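Fiche de contrôle – poste démontage PC, cellule Nakoro
2 avril 2022
Question posée : est-ce que la machine peut faire le poste seule, oui ou non

1. Arrêt d'urgence – OK. Testé 2 fois.
2. Carter côté allée – OK, une vis à resserrer
3. Vitesse réduite en présence opérateur – OK
4. Évacuation des déchets métal – NON. Bac Pliso plein, personne ne le vide entre deux séries
5. Consignation secteur de l'unité avant ouverture – OK mais fait à la main, la machine ne sait pas vérifier
6. Tapis antistatique relié à la terre – à revoir, cosse oxydée

Commentaire point 5 : tant que c'est un humain qui débranche et qui signe, pas d'autonomie. Déjà dit en janvier. Rien bougé.

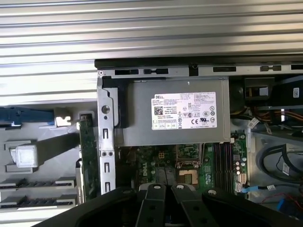 7. Préhension et dépose – PARTIEL. Compteur à 2 502 cycles depuis la mise en service, dont 1 571 sans reprise manuelle. Pas assez pour laisser tourner sans surveillance. Les vis, ça va. Les câbles, non : sur une tour Dell couchée comme celle-là, le faisceau orange, jaune et noir passe sous la cage disques, plus le SATA bleu encore branché, plus les étiquettes blanches qui pendent. Tout ça s'accroche. Mettre consigne « câbles d'abord, à la main ». Bloc alim : interdiction d'ouvrir le boitier, dépose en entier seulement.

8. Effort de serrage – OK, seuil Sindari inchangé
9. Journal des défauts – 511 lignes, trop, à trier par Kushnir avant prochaine visite
10. Affichage consignes au poste – NON, feuille arrachée
11. Gants anti-coupure dispo – OK. Tôles coupantes, a rappeler aux nouveaux

Avis : utilisable en assistance, opérateur présent. Autonome : non. Tri fin et débranchement restent manuels.

Points 4, 6 et 10 à lever avant reprise.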